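The Clean Pile: folding for people who hate folding
Maribeth Barredo – Gedholm Home Skills Evening, Wed 3 April, Room 203
Talk is 26 minutes, questions after. Table session with Ayten straight after that.

OPENING (don't read this out, just talk)

Hello, thank you for coming out on a weeknight to hear a person talk about laundry. I love this subject so much, and I know how that sounds!

Ask: who has a clean pile at home right now? Wait for hands. Who has had the same clean pile since the weekend? Put my own hand up.

Washing is the easy bit these days. The machine does it. Drying mostly looks after itself. Then it all lands on a chair or the end of the bed and sits, and you dress out of it all week, and by the time you get to the bottom the next load is ready. I lived like that until I started helping with the Alluvel clothes exchange, and that changed everything for me.

Alluvel story, keep it short. Last July we took in 3136 pieces of clothing. Every one had to be looked at, folded and put on the right table. First morning I was hopeless. I was trying to fold sleeves I hadn't found yet. Ayten Dağdelen was at the next table going through hers like someone dealing cards, so I stopped and watched her hands for a bit. Most of what I'm passing on tonight is hers, and she'll be correcting me from the second row.

(Wave at Ayten.)

PART ONE: FIND THE HEM

Biggest thing I learned, so slow down here.

When a sweater comes out of the heap it's a lump. We grab the lump, shake it, hope the shoulders show up. Sometimes they do. Often you get one sleeve inside out and the neck somewhere around your elbow.

What Ayten does: she goes for the hem first. Never the collar, never the sleeves. She turns the lump over until she finds an edge that is thicker than the rest, runs a thumb along it both ways, and then lifts. The body of the garment drops open under its own weight and you can see what you've got.

You can find a hem with your eyes shut, I promise. The cloth is doubled there and you can feel the line of stitching. Pass round the old gray sweater and let people try it under the table without looking. (Bring the gray sweater! It's in the car.)

Good moment to talk about fabric too, because your fingers are already on it. A knit is made of loops. It stretches, it slumps, it wants to roll up at cut edges. A twill has those little slanting lines and mostly holds the shape you put it in. You fold them differently. Knits want few folds and loose ones. Twill will take a sharp crease and keep it all day.

Pilling: someone always asks. The little fuzzy bits come from rubbing, so look where your arm meets your side, and where a bag strap goes. A cheap fabric comb does the job. Go gently, in one direction, with the garment flat on a table. Don't do it on your knee. I put a hole in a very nice cardigan on my knee.

PART TWO: THE TABLE

Beds are bad for folding. Too soft, too low, and they're where you want to be instead. Use a table. A kitchen table is great, a desk is fine, the top of a chest freezer served me very well for a whole winter.

Basket goes on the table as well, off to one side. Left or right, whichever suits you, but leave it on the same side for the whole pile. I used to have mine on the floor and every piece meant a bend down. Six pieces, no problem. A family load, and your back has plenty to say by the end.

Ask the room what they use for a basket. I like an open one with straight sides so the stacks stand up. Round ones are pretty but the corners of your folded things end up bent. Handle slots are lovely when you have stairs.

One more thing for the table: something clean under whatever you're folding, if it's dark or knitted. An old pillowcase, a cotton bag, a tea towel. Black cloth picks up every crumb and every bit of lint from a kitchen table, and you won't see it until you're wearing it under office lights.

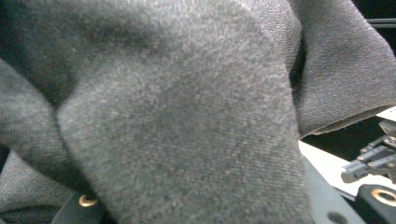
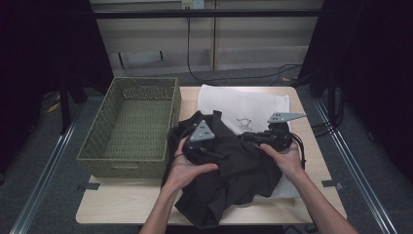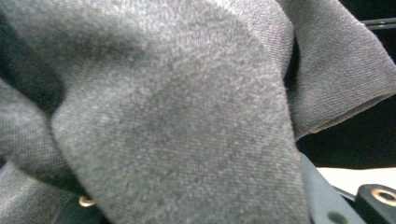 So that's your spot: table, basket, one piece in front of you at a time. The pile itself stays somewhere else. On a chair beside you is good. If the whole heap is on the table you've got nowhere to work and you start folding things in the air against your chest, with your chin. We've all done the chin.

(Do the chin. It gets a laugh.)

PART THREE: THE FOLD ITSELF

Demo with a T-shirt. Talk while doing it, and tilt toward the back rows.

Lay it face down. Smooth it once from the middle outward with flat hands. Bring one side in to the center and lay the sleeve back along it. Same on the other side. Now you have a long strip. Fold the bottom up to just short of the neck, then in half again. Done. It should hold together if you pick it up.

Sweaters: same start, then stop a fold early. Thick knits get a ridge if you press them into a small square. Two big folds and lay them flat in the drawer. Please don't hang them! The shoulders grow little horns.

Pants: one leg on the other, hem to waistband, then in thirds. If they've got a crease, match it before you do anything else.

Socks: Ayten and I disagree. She lays them flat in pairs and folds once. I still ball mine up and I'm not sorry. She's right about the elastic though.

Fitted sheets: skip unless asked. If asked, say we'll do it at the tables afterward, it takes two people and a bit of room.

Mention the Prasis fold here if time is OK. It's what we call the one we use at the exchange, named after the street the hall is on. You fold so the label or the neck ends up on top, facing out. For a shop table or a shared closet it's brilliant. Everyone can see the size without pulling the stack apart. At home, on your own, you may not care.

PART FOUR: GETTING TO IT

This is where people write things down, so leave gaps.

Fold the biggest things first. Two towels and a pair of jeans and the heap has visibly shrunk, which is a wonderful feeling.

Don't sort by person before you fold. I did this for years. You handle everything twice. Fold it, put it in the basket in rough stacks, and deal it out on the walk round the house.

Stop when you're tired. Half a pile folded is half a pile folded. It will wait.

Put a small dish on the table for buttons. Loose button comes off in your hand, goes in the dish. And anything with a seam going or a hem hanging down gets dropped over the back of a chair for mending, not folded and put away. Once it's in the drawer you'll forget, and find it again on a morning when you're running late.

Kids: roughly from the age they can match colors they can do washcloths. The results are terrible and you must leave them exactly as they are. My niece's washcloths look like sandwiches. They dry a face perfectly well.

IF THERE'S TIME

The Ersoy bag swap: anyone with spare cotton bags, bring them to the desk at the back. Ersoy's on the corner is taking them for the next exchange and they'll pass on whatever they can't use.

Read out the next date from the sheet on the door. Don't guess it, I got it wrong last time and four people turned up to a choir practice.

TABLES

Split into groups and let everybody take one thing from the heap. Find the hem first. No sleeves until I say so!

Ayten takes the left side, I take the right. She has the fabric combs. I have the fitted sheets, heaven help us.

Clear up by nine and leave the radiators as we found them.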